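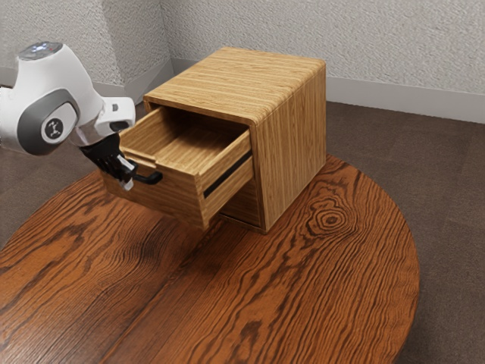 Small cabinet on the round table, drawer open.

August, bench notes, drawer fit and humidity

Logger in the back store read 61% RH at the morning check, which is high for that room even in August. The Clesto unit by the door read lower, but it hangs in the draught and I have stopped trusting it. Moved it to the inner wall next to the rack. Compare again before the next entry.

Purpose of the present run: find out how much side clearance a small solid-wood drawer needs if it is fitted in winter and has to open in late summer. The old rule in the Prendden job book is one thickness of card each side, whatever the wood and whatever the season. The book gives no card weight, so the rule can't be checked as written.

Samples are flat-sawn beech and quarter-sawn oak from the Urkis delivery, cut as drawer sides and left in stick in the store. Widths taken across the grain with the long calliper at the pencil marks. Length ignored. Movement along the grain is too small to matter at this size and the calliper would not resolve it anyway.

Results so far: beech has moved more than oak, as expected. The unfinished beech side now binds in the test carcass at the back, not at the front. First thought was a carcass out of square. Checked the diagonals and they agree. The drawer side itself is slightly wider at the back end, where the end grain was left bare and has taken up moisture first. Should have sealed both ends at the start. Sealed them today with two coats of Asante, thinned for the first, and marked the pieces so they don't get mixed with the earlier lot.

Note on the finish. One coat on the outside faces only is worse than no finish at all for flatness: the bare inner face takes up moisture, the coated face lags, and the side cups. The cup is small but it uses up the clearance just as well as swelling does. Either coat both faces or leave both bare. For drawer interiors I still prefer bare, or shellac, on account of the smell of oil in a closed box.

Running surfaces: rubbed down with 600 grit and waxed. The wax does nothing for the fit. It only hides a tight drawer for a while, and then the complaint comes back in damp weather. Do the fitting dry, wax last. Several of the older entries have this the wrong way round, and their pull readings should be disregarded.

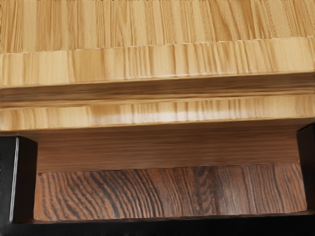 Pull test. Spring balance on the handle, steady pull, reading taken once the drawer is moving. The starting value is always higher and varies too much with how long the drawer has been shut. Left each one closed for 15 minutes before pulling to make them comparable. Oak gave steady readings. Beech crept up through the afternoon, which may be the moisture or may be wax picking up dust from the sander. Repeat with the sander off.

The carcass also moves and I have been ignoring it. If the grain of the carcass sides runs front to back, the opening grows in height with the drawer sides and some of the swelling cancels. If it runs upright, the height of the opening hardly changes and the drawer side has nowhere to go. The test carcass is the second sort, so these results are for the bad case. Need one of the first sort before anything is written up as a rule.

To do:
Weigh the oak offcuts, oven dry, for a proper moisture content.
Replace the card rule with feeler gauges and write the sizes down.
Ask Urkis whether the beech was steamed. Nothing on the docket.
Change the battery in the back store logger.
Leave the sealed pieces in stick until the next check, and do not plane the tight one.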